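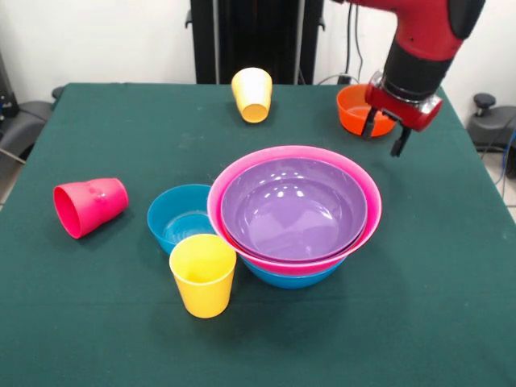
Sallport to drop disposable cups and bowls at town events

SALLPORT - Paper cups and foam bowls will be gone from town-run picnics, suppers and summer camp lunches starting in October, replaced by a lending stock of colored plastic tableware that groups can borrow and bring back.

The town approved the change at its last meeting and set aside $4,000 for the first year. The money covers the cups and bowls, storage bins, shelving and a used commercial dishwasher that will go into the kitchen at Kinsella Hall. Another $3,000 that had been budgeted for disposable goods will stay in the parks account and may be used for replacements.

The tableware is plain plastic in pink, purple, blue, orange and two shades of yellow. The bowls come in several sizes and nest inside one another. The cups are tapered and can be stacked for storage. All of it was bought through Boltdale, a restaurant supply dealer outside town that already sells the hall its serving trays and coffee urns.

Town staff said the stock was picked for weight and storage space. The hall kitchen has one closet for tableware, and it is shared with the senior lunch program. Ceramic bowls were considered in the spring and dropped after the price came back higher than expected and the shelving was found to be too light to carry them.

The lending program will be run from the hall's side office. Groups that hold a permit for a town park or building may sign out a bin at no charge. Other residents can borrow one for a refundable deposit, with the amount to be set before the program opens. Bins may be kept for up to four days. A list inside each lid shows what went out, and the borrower and the office each keep a copy.

Borrowers are asked to scrape and rinse everything before bringing it back. The full wash will be done at the hall. Bins returned with food still in them will be accepted, but a cleaning fee may be taken out of the deposit.

The summer camp at Arnix Park tried the cups and bowls for two weeks this year. Camp lunches are served outdoors at long tables, and staff there had complained for several seasons about paper bowls blowing off in the wind and turning up along the creek. According to the camp's report to the town, trash from lunch went from four bags a day to two. The report also noted a few problems. Soup was slow to serve because the smaller bowls had to be refilled, and campers argued over colors on the first few days until counselors began handing the bowls out from the top of the stack.

The report recommended buying more of the large bowls and fewer of the small ones. The town followed that advice in the main order.

Sorting took more time than the camp had planned for. Bowls that were stacked wet stuck together, and some had to be pulled apart and washed again. The hall will use drying racks, and the written instructions ask that cups be set upside down on a cloth or rack until they are dry. Bowls are to be stacked by size, largest at the bottom, with the colors mixed. An earlier plan to keep each color in its own bin was given up when it was found that most groups would need to take home two or three bins to get a full set of sizes.

Residents who spoke at the meeting were mostly in favor. One asked whether the plastic would hold up in a commercial dishwasher. Staff answered that the supplier lists the cups and bowls as safe for the top rack, and that the machine at Kinsella Hall will be run on its lower heat setting. Another resident asked why the town could not simply buy compostable paper goods. The town does not have a compost pickup, and the nearest site that accepts food-soiled paper charges by the load.

A third speaker said the program would put more work on people who already set up and clean up after events without pay. The town agreed to look at that after the first season. For the October harvest supper, which is the largest event of the fall, two part-time kitchen workers will be brought in for the evening to wash and put away.

Forks, spoons and knives are not part of the program for now. The hall has its own metal flatware, which does not leave the building, and groups using the parks will have to bring their own. Plates were also left out. The town may add them next year if the dishwasher can keep up.

Food trucks and private caterers working at town events are not covered by the change and may go on using their own containers. The parks office said it would ask them to cut back on foam but would not require it this year.

Cups and bowls that crack or warp will be pulled from the stock. The town is looking for a recycler that will take them, and until one is found they will be held in storage. Pieces that are only scratched or stained will go to the craft room at Arnix Park, where they can be used for paint and glue.

Bins can be reserved by phone or at the side office of Kinsella Hall from 9 a.m. to 3 p.m. The sign-up sheet for October is open now. Groups with more than one event in the month are asked to reserve each one separately. Returns can be left inside the side door until 6 p.m., and the office asks that bins not be left outside overnight.

A printed sheet with the lending rules, stacking instructions and deposit form is available at the hall and at the front desk of the Sallport library. The town will review the program in March, when it takes up the parks budget.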